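# Gradley Pay Log (pocket edition)

I was a shop steward for years before I started selling these, and the Gradley is the book I kept wishing I had. It's a small notebook for writing down your hours, breaks, overtime and what you were paid for them, so that when your pay stub looks wrong you've got your own record to put next to it. 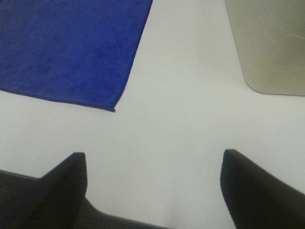

You get 205 pages. Each spread covers one week, with start and finish times on the left and a space on the right for anything your manager told you (write down the date and who said it, please!). In the back there's a pull-out sheet for pay rate changes, with a line for both signatures.

Cadi Pumphrey drew the layout, and she and I argued about the overtime column for most of December. She won. It's wider than I wanted and I've come around to it. 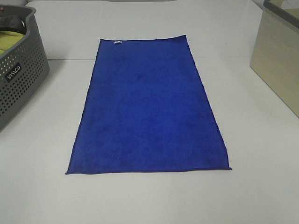 The cover is Pluvadura, so it can live in a coat pocket or a lunch bag. Pick gray or dark green. The paper takes ballpoint and pencil fine, but gel pens smear a bit – I'd skip those.
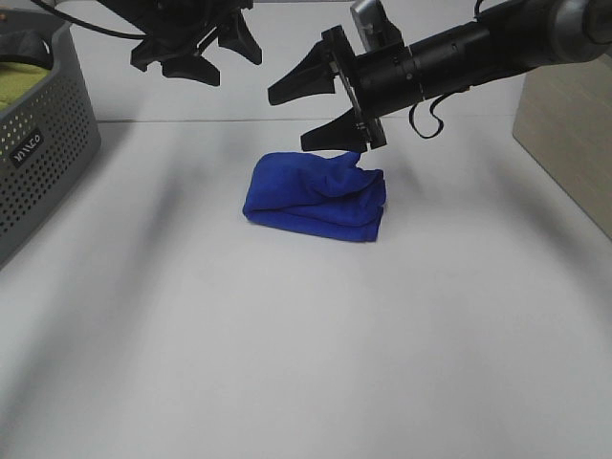
**What's in the pack**

- 2 pay logs
- 1 pull-out rate sheet per book
- 1 card with space for your steward's phone number

Item number is 373. If you're ordering for a whole local, email Jannik Sperling and he'll work out a price with you.

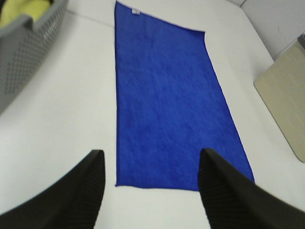 I'm not a lawyer and the book isn't legal advice, so take any real dispute to your union or a labor attorney. Bring the book along, though!

Page updated June 29, 2019. The old spiral version is sold out.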